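In Defense of the Test Tube Rack in the Kitchen

By Simin Bakhtiari
August

My sister-in-law came over last month, opened the cupboard where I keep the spices, and said, "Simin, are you running a clinic?" She was looking at saffron in a test tube. Also cardamom seeds in a test tube, and sumac, and the last of some very good smoked paprika that I ration like medicine. They stand in a plain plastic rack, the kind you had in high school chemistry, and I love that rack more than I love most of my furniture.

So this is my case for it, and I'm going to make it at length (you were warned).

It started with a drawer. When we moved into the apartment in Nurdale I had 39 spice containers, which I know because I had to write them all on the outside of the moving box so that Stijn De Haan, who was helping us carry, would stop turning it upside down. Glass jars, tins, paper envelopes from my aunt, three different things labeled "curry." I bought matching jars. Everybody buys matching jars! They looked wonderful for a couple of weeks and then I went back to digging around, knocking over the turmeric, and buying cumin I already had.

The trouble with a jar is that it wants to be full. You buy a jar-sized amount of fenugreek because you own a jar, and then you spend four years getting through it, and by the end it tastes like the jar. A tube holds a couple of spoonfuls. That's what I use in a month or two. When it's empty I go back to the shop on the corner, where Cengiz Şimşekoğlu will sell me as little as I want and tell me what to cook with it, usually something with more butter than I had planned.

And then there's the rack itself. Everything in it stands up. I can't get over how nice this is. You see the color from the side, you see how much is left, you pull out one thing without touching its neighbors. Things with caps in different colors are even better, because after a while your hand goes to the light green one without your brain getting involved at all. 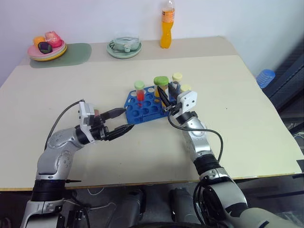 Photo: Tamara Romaniuk

I like a blue rack best, and I like it with plenty of holes still open. Red in one tube, yellow-orange in a wider one with a bright green cap, a couple of pale yellow caps toward the back, and fruit on a stack of plates behind it all. To my eye that's as good as a bowl of lemons on a counter, and people photograph bowls of lemons constantly. Lab plastic and a peach on the same table look perfectly happy together.

The empty holes matter to me, by the way. I've been scolded for this. Elaheh Ansari, who is my oldest friend and keeps the tidiest pantry I've ever stood in, thinks a holder with gaps in it is a holder you should have bought smaller. She has one of those Gresteck drawer systems where every section is spoken for. I had a try at hers when I was house-sitting, and I spent ten minutes one morning holding a packet of caraway with no place on earth to put it. I'd take my gaps any day.

I should be fair about the objections. Tubes are a pain to fill. You need a tiny funnel, and if you don't have one you'll be making a cone out of an envelope and swearing. Cinnamon sticks don't fit, bay leaves are hopeless, and anything ground very fine will stick to the walls when your kitchen is steamy. You can't get a measuring spoon in there either, so you tap it out into your palm and guess. I happen to think guessing makes you a better cook, but my cardamom rice has had its bad nights.

One thing I won't budge on: buy them new. I don't want to hear about the box of glassware your cousin got from the lab when it closed. You don't know what was in it, and scrubbing won't tell you. New ones are cheap enough, and you can get the kind sold for food or for party candy.

The other complaint I hear is that it looks cold, like nobody's grandmother would have done it. Mine kept her saffron in an old aspirin bottle with a cotton ball on top, so I feel I'm on solid ground. She used what was small and closed tight.

I'm down to 11 jars now, all of them for the big stuff, rice and lentils and the tea. My sister-in-law took two tubes of sumac home with her and hasn't given back the tubes.

Recent in Home & Table
The Phelan Street Market Is Better at 4 p.m.
Why I Stopped Ironing Placemats
Stone Fruit Season, and What to Do With 66 Plums
A Small Quarrel With the Fruit Bowl
Letters: Your Worst Cupboards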